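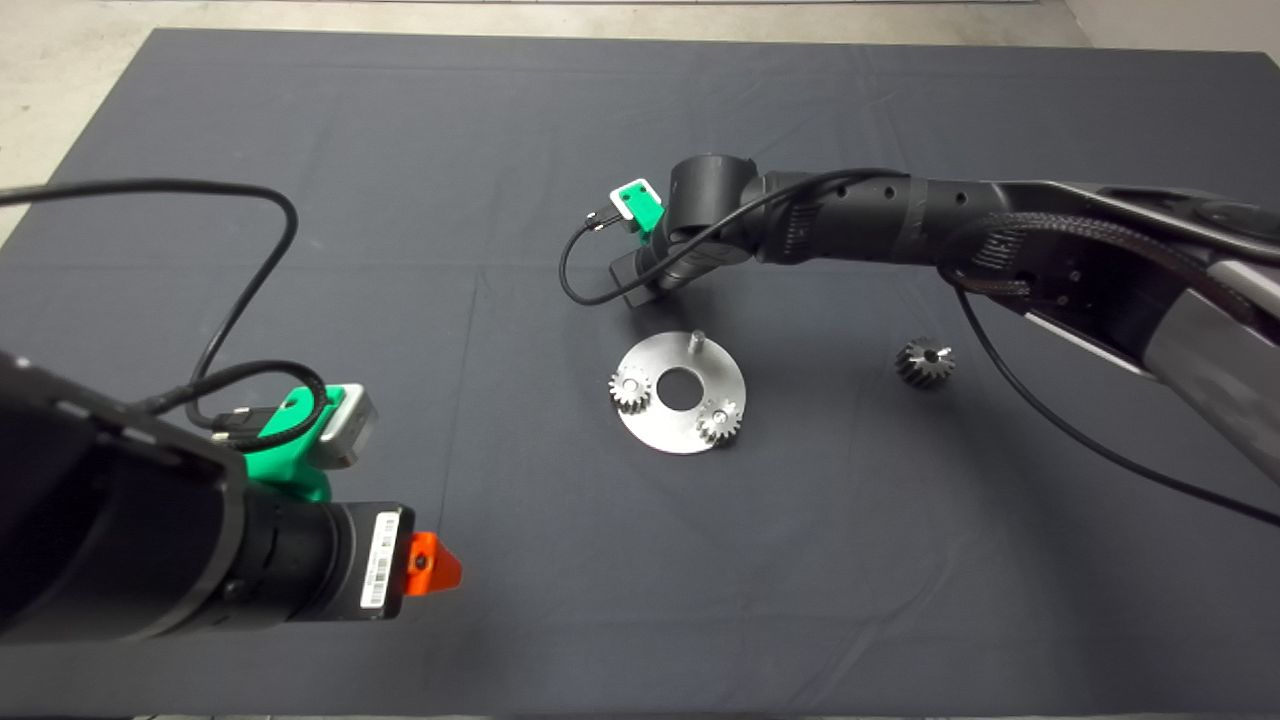

Late Buses and First Period: What a Route Change Did to Morning Attendance at Grosier High

By Cristóbal Vergara
November
8 min read

Introduction

At the start of the school year the Grosier school district moved from three bus contractors to one, a company called Celtora, and redrew the morning routes at the same time. The number of stops went down and the average walk to a stop went up. By the second week students were coming into first period after the bell in groups, and the front office had started printing late passes in advance.

This report looks at whether the route change affected attendance in first period, which students it affected most, and what the school did about it. It was written for the local issues unit of our civics and research course. I ride the Chuang Avenue bus, so I was late on some of the mornings covered here.

Background

Grosier High has 844 students. According to the transportation office, 414 of them are assigned a bus seat. The rest walk, drive, get a ride, or take the city line that stops on Ilisitz Street. The school day begins at 7:40 a.m. Under the old routes the last bus was scheduled to unload at 7:25, which left time for breakfast in the cafeteria. Under the new routes the last bus is scheduled for 7:33.

The district gave two reasons for the change when the school board voted on it in the spring. One was cost. The other was a shortage of drivers, which had led to routes being canceled with little notice the winter before. A single contractor was supposed to be able to move drivers between schools when someone called in sick. The board packet said no student would walk more than 1000 yards to a stop. It did not say how much longer the rides would be.

Parents were told about their new stops by letter in August. Some families on the east side of town said at the September board meeting that their letters listed the old stop. The district sent corrected letters, but by then school had started.

Method

I used three sources.

The first was the late pass log kept by the front office. Names were removed before I got it. For each pass it shows the time, the grade, and a reason code. The code for a late bus is separate from the code for oversleeping, car trouble, and so on. I looked at the first eight weeks of school and compared them with the same weeks last year.

The second was a paper survey handed out in homeroom. It asked how the student gets to school, how long the trip takes, and whether they had missed any part of first period this fall. The survey had a box for comments. I did not use surveys with no answer for how the student gets to school.

The third was interviews. I talked with the attendance secretary, two first-period teachers, an assistant principal, and a driver who asked that I not use her name. I also sent written questions to the Celtora dispatch office and got a one-paragraph answer.

Results

The late bus code was used much more often this fall than last fall. In the first two weeks it was the most common reason on the log. After the fifth week it dropped, though it stayed above last year's level through the end of the period I looked at.

The lateness was not spread evenly. Most of the late bus passes came from two routes, the Chuang Avenue route and the one that goes out past the reservoir. Both were made by joining two older routes together. The Chuang Avenue bus now crosses the railroad tracks twice, and when there is a freight train in the morning it can wait several minutes each time. The driver I interviewed said she had pointed this out when she was given the route sheet in August. "They told me to run it for a month and write down the times," she said. "So I wrote down the times."

On the log, the longest delay for a full bus was 25 minutes. It happened in the second week, on the reservoir route, when a substitute driver followed the sheet from the year before.

Ninth graders had the most late passes of any grade. This may be because fewer of them can drive or get a ride with a friend. In the survey comments several juniors and seniors wrote that they had stopped taking the bus in September and now come by car. One wrote, "I gave my seat up because I have chemistry first and we do the lab right away." If many students did this, the drop in late passes after the fifth week might be partly due to students leaving the bus, and the log alone can't show how much.

Breakfast was also affected. The cafeteria line closes at 7:35. Students on the later buses either skipped breakfast or took it to class, which some teachers allow and others do not. Nine of the survey comments were about breakfast and only four were about missing class, which I did not expect.

What the School Did

The school made three changes during the eight weeks.

In the third week, students on a late bus no longer had to stop at the front office for a pass. The bus number is called over the radio and teachers mark the students present. The attendance secretary said this cleared the line in the lobby but made the records less exact. It also means that some late arrivals after that point may not be in the log I used. I asked if the radio calls were written down anywhere and was told they were not.

In the fifth week, Celtora moved the start of the Chuang Avenue route ten minutes earlier. Students at the first stop now get picked up at 6:20 a.m.

In the sixth week, the cafeteria put a cart with milk, fruit, and cereal bars by the bus entrance. It stays there until the bell. Both teachers I talked to said they liked the cart. One of them said that students who come in late with food settle down faster than students who come in late without it, but that she would prefer they come in on time.

The assistant principal said the school had asked for the reservoir route to be split back into two. Celtora's written answer said that the company "reviews all routes with the district on a regular basis" and that a split would need another driver. The district has not announced a decision.

Limits of This Report

The log changed partway through, as described above, so the first weeks and the later weeks are not measured in the same way. The survey was handed out in homeroom, which comes after first period, but on the mornings it was given some students were absent all day. Students who are absent often are probably the ones with the most to say about getting to school. I also did not have grades or test scores, so I can't say whether missing the start of first period changed how anyone did in the class.

Last year is not a perfect comparison either. There was a water main break on Ilisitz Street last October that made many cars late, and those students are in last year's log under traffic.

Conclusions

First period attendance was hurt by the route change in the opening weeks, mainly on two routes. The earlier start on Chuang Avenue seems to have helped with that bus, at the cost of a very early pickup for the students who live farthest out. The reservoir route still has a problem.

I would recommend that the school write down the arrival time of every bus each morning — a clipboard at the bus entrance would be enough — and share the list with the district once a month. I would also recommend keeping the breakfast cart through the winter, when the roads past the reservoir are slower. If routes are redrawn again, drivers should be asked to run them before school opens, with the railroad crossings included at the real time of day.

A copy of the survey form and the weekly totals from the log are in the class folder in the library.

More student reports

Who Uses the Library After 3 p.m.?
Crossing Guards on Ilisitz Street: A Week of Observations
How Grosier Schools Decide on a Snow Day
Phone Pouches in Ninth Grade: What Teachers Reported
Where the Lost and Found Goes in June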